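Group report, draft 2 — Automation at Kostex and what the staff say about it
Written by Nokuthula Ntuli, interviews by Karabo Nkuna and Riaan Du Plessis

## 1. Where we went

Kostex does returns and small display jobs for shops. Stands, organizers, picture cards, that sort of thing. Two-handed robots since November, first on the card work, then on floor pickups too. We got one morning on site plus phone calls after.

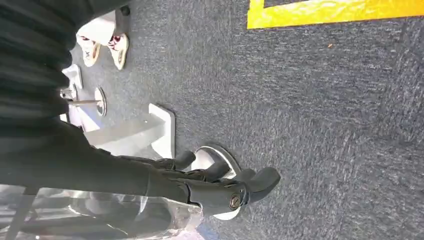
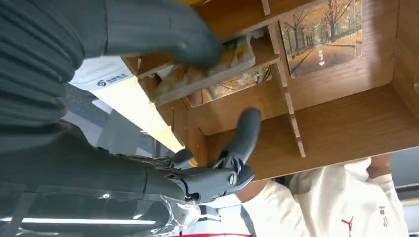

Our question was not "is it faster". The company already has its own numbers on that. We wanted to know what a shift looks like now for the people who used to do all of it by hand.

## 2. Who we talked to

9 people in total. Seven from the floor, one shift lead (Nobuhle Fourie), one technician (Nicanor Arancibia). Everyone agreed to notes, two didnt want to be quoted so they are only in the totals. Riaan's second recording is mostly fan noise — we used his handwritten notes for that one.

## 3. What changed

**Standing vs bending.** Most common answer by far. Less picking up off the floor, more standing next to the machine and watching. Four people said their backs are better. Two of the same four said their feet are worse. No stools at the stations yet, they've asked.

**Waiting.** Cards are slow work for a robot. Nobuhle used to do a full organizer without thinking about it, now she waits and steps in if a card goes in crooked. She called it "babysitting with paperwork". Every step-in gets logged. In the week we have the log for there were 108 step-ins over 1,753 card moves. Logged reasons are mostly "card at angle" and "missed slot", a few just say "other".

**Talking.** We didn't ask about this, it came up anyway. Before, two people shared a bench. Now one person per robot. Three people brought up missing the bench.

**New tasks.** Resetting stands, filling in the log, calling Nicanor. He is the only technician on mornings so if two stations stop, one waits. Longest wait in the log was 73 minutes.

## 4. Pay and hours

Hours same. Pay same, though the job title changed from "packer" to "station operator". Some thought a raise would come with the new title. Management told Karabo it is "under review", no date given.

## 5. Problems with our data

- One site only. Okby said no to a visit, Ljungberg never answered
- only morning shift
- Nobuhle was in the room for two of the interviews, people may of held back
- the log is filled in by hand so busy hours are probaly undercounted

## 6. Still to do

Karabo is typing up the last two calls. Riaan does the chart for section 3, step-ins by hour. I need to ask Nicanor if the log from the first month still exists and whether we can have it.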